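Best finish for a plain brown table top? (and am I wrong to want matte)

tilly_oltby
Hello all, long-time reader and very occasional poster. We've finally moved the sewing room into the back bedroom and I'm having a big cutting table made up, nice and wide so I can lay out a whole quilt back without crawling around on the floor (my knees are 66 years old along with the rest of me!). The base is sorted. What I can't settle is the top. My sister swears by a shiny finish so the fabric slides, and I've got my heart set on a matte brown, something like cocoa, because the window is right over it and I get terrible glare in the afternoons. Has anyone lived with a matte top for a good long while? Does it drag?

parsons_patchwork
Welcome to the deep end, Tilly! I've had a matte top for 12 years and I wouldn't go back. Cotton does cling a tiny bit, but when I'm cutting strips that's just what I want, as the bottom layer stays put while I fuss with the ruler. Where I do curse it is with basting spray. Mask off everything, and I mean everything, or you'll be at it with a damp cloth all evening while your supper goes cold. Ask me how I know.

bobbin_and_bramble
Going to disagree with my good friend Parsons, with love. I had matte for one winter and sold the table. Every bit of white lint showed up on the brown like snow, and chalk marks were worse. I put in a glossy cream top and hung a cheap blind over the window, and the glare was gone for less money than the table cost me. If you piece mostly light fabrics I'd think hard about the color before you worry about the sheen.

tilly_oltby
Oh dear, I hadn't thought about lint at all, and I'm working on a cream and white top as we speak. I do still love the brown, though. This is the look I keep coming back to, with a good roomy tub for scraps on the left where my cutting hand isn't.
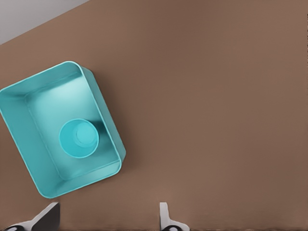

Matte cocoa brown with a turquoise bin, the color pairing I'm after

Alfie Mottram
Tilly, that's a handsome pairing and I'd go for it. I've built tables for half the guild in Plendska, and the argument over sheen comes up every single time, usually over pie. My two cents: get the height right first and let the color be your treat. My wife cut at kitchen counter height for years and had a sore back the whole while, and raising her table 6 inches did more for her than any finish ever could. Stand up straight, bend your elbows, and have somebody measure from the floor to just under them. Then go a touch lower than that for rotary cutting so you can lean into it.

bobbin_and_bramble
Alfie's right about height, I'll give him that one. Still not sold on the brown!

parsons_patchwork
Bramble, you'd find lint on a cloud. Tilly, keep a damp sponge in a saucer and wipe as you go, it takes no time. And do get the biggest scrap bin you can stand to look at. I started with a little one from Tilemden and was forever picking threads up off the rug.

tilly_oltby
You've all been so kind. I'm going to ask for the brown, a bit taller than I'd planned, and I'll lay my cream fabric on the sample board overnight and see how I feel at breakfast. Alfie, does the elbow rule still hold if I cut in slippers? I nearly always do.

Alfie Mottram
Measure in the slippers.

Contact the moderators | Posts remain the copyright of their authors | Back to top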